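**Hanging a light printed board on painted drywall: strips, putty or nail?**

**arow_61**

Looking for a mounting method for a square decorative board. White background, dark outline, rounded corners, printed in four quadrants: two cartoon pandas on red panels, two blocks of red Chinese characters. One block reads 好事发生 (good things happen), the other 平安喜乐 (peace and joy). It came in a housewarming box and has been moving between my table and a closet shelf since January.

Constraints:

- Rental. Lease allows nail holes up to a certain size but charges for torn paint.
- Wall is drywall with an eggshell finish, age of the paint unknown.
- The spot is next to the hallway door, which gets closed hard.
- No hanger, wire or keyhole slot on the back. The back is flat and smooth.

Weight on the kitchen scale is 100 grams, so load isn't the problem. I'm more concerned with shear from the door vibration and with getting it off again in one piece. 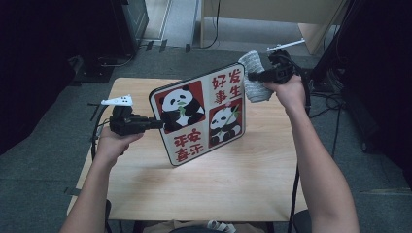
**flatwasher**

At 100 grams you are well under the rating of any adhesive strip on the market. Failures at that weight come from the wall prep. Wipe the wall with isopropyl alcohol, let it dry, press each strip for thirty seconds, then take the board down and leave the wall half alone for an hour before you hang it. Household spray cleaner leaves a film and the strip bonds to the film.

**Saxena**

Disagree on strips for paint of unknown age. If the previous coat went over unprimed drywall, the strip will hold perfectly and take the paint with it on removal. I lost a patch the size of a playing card that way. One thin nail and a sawtooth hanger glued to the back leaves a hole you can close with a fingertip of spackle.

**flatwasher**

Did you pull the tab straight down along the wall, or out toward you? Out toward you will lift paint on almost any surface.

**Saxena**

Straight down, slowly. The tab stretched the way it was supposed to. The paint came off anyway.

**pokstead_tools**

Both are workable. Test first: put one strip in the exact area the board will cover, leave it for a week, remove it. If the paint lifts, the board hides the damage and you go to a nail. If it doesn't, use strips.

On the door: a single nail lets a square board rotate. Every slam moves it a little and after a month it sits crooked. With a round piece you wouldn't notice. With four quadrants and straight divisions you will. If you use a nail, add a small dot of putty at each lower corner.

**arow_61**

Humidity is 70 percent in that hallway in summer, if that changes anything. I have a pack of the Flevinora putty in a drawer. Could I skip the nail and use putty on all four corners?

**pokstead_tools**

I wouldn't. Putty softens in a warm hallway and creeps. It is fine for stopping rotation and poor for carrying load over months. It can also leave an oily mark on flat and eggshell paint, so keep the dots small.

**graygrout**

Why does it need to go on the wall? A plate stand costs very little and does no damage. Put it on a shelf at eye level. You also get to move it when you change your mind, and everybody changes their mind about hallway art.

**arow_61**

No shelf in the hallway, and no room for one with the door swing. I measured 11 inches of usable wall between the door casing and the corner.

**Saxena**

Then check your margins before choosing anything. In a narrow strip of wall, the board should be centered between casing and corner, measured at the height where it will hang. Old casings are rarely plumb. Mark the center with low-tack tape, since pencil smears on eggshell.

**graygrout**

Center height: 57 inches from the floor is the gallery figure. I go to 61 in hallways because people are standing and walking past, never sitting.

**flatwasher**

61 is high if anyone in the house is short. The characters are the part people will stop to read, so set the height by whoever lives there.

**arow_61**

Test strip is on the wall now, inside the tape outline. Going with 61 for the center. If the paint survives the week I'll use two strips near the top corners and two near the bottom, tabs pointing down and trimmed so they don't show past the edge.

**pokstead_tools**

Don't trim the tabs. Without a tab you can't stretch the strip off, and you end up sawing behind the board with dental floss. Move the lower strips up an inch and the tabs stay hidden.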